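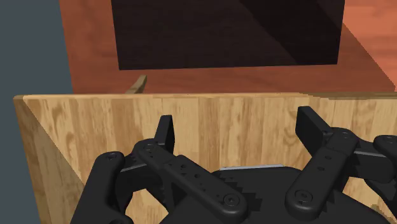

Fault 17 means the hand has lost its grip reading, whatever the status page tells you. The Kaimal controller goes on reporting "closed" after the fingers have stalled, and Wondov's release notes call this rare. We logged it 45 times in 3,000 simulated runs, so treat that word with care. It comes up most with the hand in front of a flat upright face like the light wood panel, fingertips pointing towards it.

**Caution:** never clear Fault 17 from the status page alone. It wipes the warning and leaves the stall.

1. Press Hold. Wait for the joint speeds to read zero.
2. Back the hand away from the panel before you open the fingers.
3. Open both fingertips fully and compare the two joint angles.
4. If they differ, reload the hand model and repeat step 3.
5. Clear the fault, then run one slow close with nothing in the grip.

**Note:** patch 928 is said to cure this. Raghavendra Hegde still got the fault with it installed - keep doing step 5.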